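Hilenness Pay Desk
Reader payments for small news sites

Hilenness is a payment tool for local papers, newsletters and one-town news sites that want to let readers choose what they pay. You put a small box at the foot of a story, the reader slides to a figure (or picks nought, which is fine too), and the money goes to your account. We built it for our own use at the Wiler Courier first, and we like it so much that we now look after it for other newsrooms as well.

Version 4 came out in October and it's the one we've been wanting to make for ages. The big change is the day pass. Readers of local news tend to turn up in bursts – a council row, a flood, a school closing – and then vanish for weeks. A monthly subscription makes very little sense to them, and a price on each single story feels fiddly. The day pass sits between the two. A reader pays once, at whatever price they like above your floor, and everything on the site is open until midnight.

What you get

The payment box, in three sizes, which takes on the fonts and colours of your own site.
The day pass, with a floor price you set yourself. The lowest floor we allow is 50p.
A thank-you page you can write in your own words. Please do! The stock one is rather plain.
A weekly email showing which stories people paid for, and how much, with no reader names in it.
Gift links, so a paying reader can send a story on to a friend.
Export to a plain spreadsheet, at any time, with no need to ask us.

Setting it up

If your site runs on Pasine, you add Hilenness from the extras page and you'll have a working box in the time it takes to make a pot of tea. On anything else you paste one line into your story template. Then you connect a bank account, pick a floor price and choose which sections are open to all. Most papers leave death notices, weather warnings and election results open, and those three are switched to open when you start. You can change that, though we'd love it if you didn't. 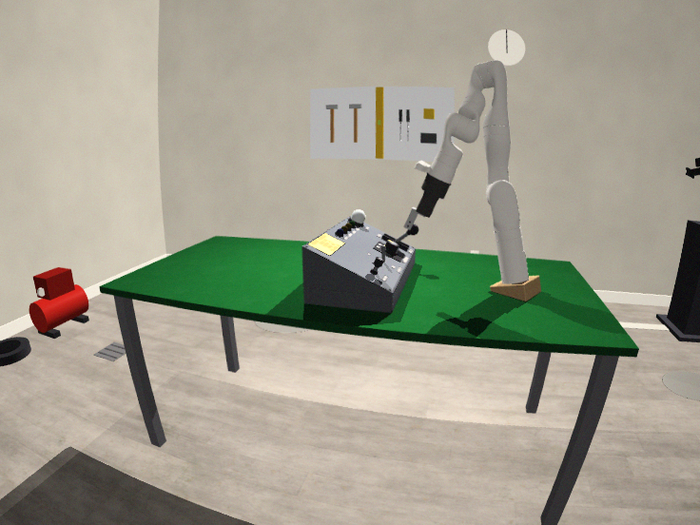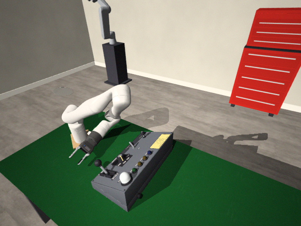
The test mode deserves a mention because it saves so much fretting. Turn it on and you see the box as a reader would, with pretend payments going through from start to finish, while real visitors see your site just as it was before. You can try a floor of 50p in the morning and a floor of £1 in the afternoon and look at both side by side.

Choosing a price

We're often asked what to suggest as the middle figure on the slider. Start low. A middle figure that looks like the price of a printed paper feels fair to people, and you can nudge it up later. Keep the wording above the slider short and say what the money is for – a reporter at the planning meeting beats a line about the future of journalism every time. You can run two versions of the wording at once and see how each one does.

Do leave nought on the slider. It's a setting you can turn off for single stories, and we know some editors will want to, but the papers we talk to say that readers who paid nothing in spring quite often come back and pay something by autumn. It also cuts down on cross emails, which is a fine thing in a small office.

What it costs

The small plan is free for sites with up to 170 paying readers a month. Above that we take 6 per cent of what comes in, and card fees are on top, charged at cost. There is no setup fee and no yearly contract. If you stop, your box comes down the same day and your export is yours to keep.

Needs

A site served over a secure connection
A bank account in the name of the paper or its publisher
A contact email that a person reads

Works with

Pasine, all current versions
Hnatiuk Mailer, for sending payment boxes inside newsletters (text and picture layouts)
Most other publishing systems, by pasting the line of code

Known snags in version 4

Gift links sent through Hnatiuk Mailer lose the sender's note if it is longer than two lines. A fix is being tested.
The slider can stick on some older tablets. Tapping the figure and typing a new one works every time.
Pounds and euros only for now.

Coming next

Shared passes! Two or more papers will be able to sell one day pass between them and split the money by pages read. Neighbouring titles have been asking for it since version 2, and the early build is a joy to use. If you'd like to try it, tick the early builds box on your account page.

Page last updated Monday, November 27, 2023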